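Control Components, Unit 4: Sorting Pushbuttons and Breakers
Course handout, Ultville evening program
Prepared by Lumturie Leka

Bring the Unit 3 notes with you. We start from the parts list and won't go over symbols again.

A panel pushbutton comes in two main pieces. The operator is the part you press, and its head may be flat or mushroom shaped. The contact block fits behind it and does the switching. A circuit breaker is a separate device that protects the wiring, and it has a toggle. 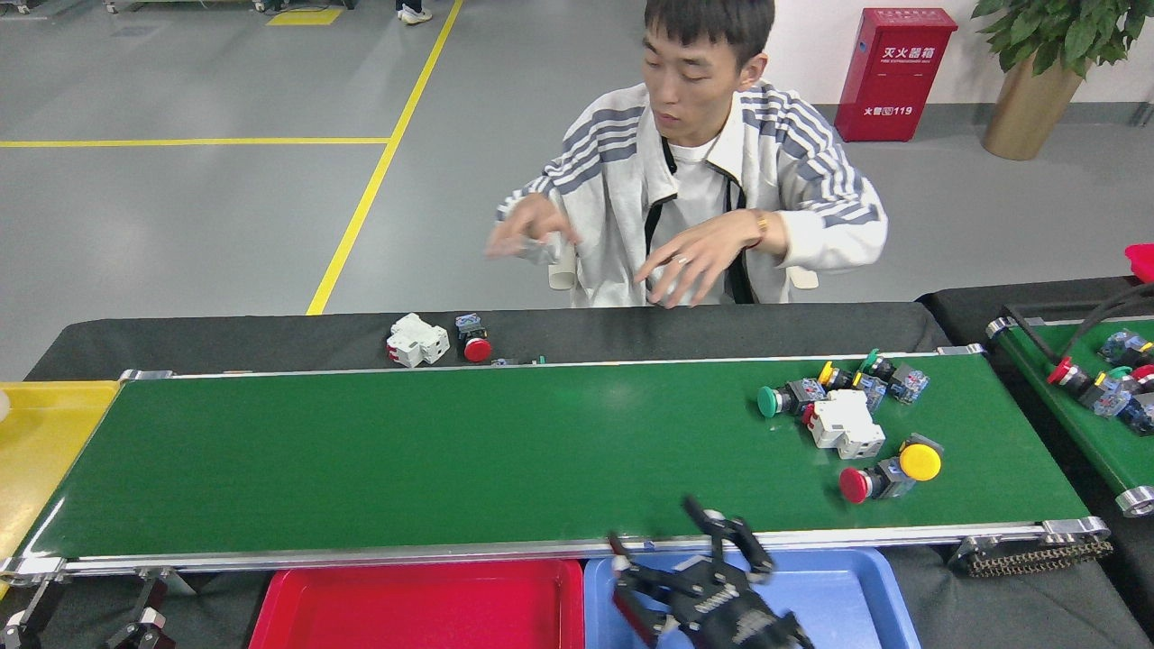 Can the contact type be told from the color of the button head?
Read the marking on the block: 13-14 is normally open, 21-22 is normally closed. Head color only tells the operator what the button is for.

Sorting order for the exercise:
1. Circuit breakers, by number of poles
2. Mushroom-head pushbuttons
3. Flat pushbuttons, by color
4. Contact blocks without a head

Write the block marking on your sheet before you put a part down. Parts with a cracked housing go to Blagoje Lazarević and are not entered. You have 20 minutes.

The second half covers the work area. Keep tools and sleeves off the belt and its drive chain. Find the extinguisher cabinet before you sit down, and keep the floor in front of it clear.
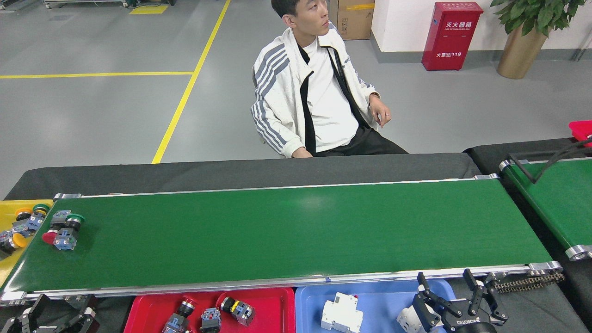
Fig. 2. Belt conveyors, with the red extinguisher cabinet by the wall.

Sheets are graded out of 29 points. Reading for next time: Dimitrov workbook, section on wiring a stop circuit, first three pages.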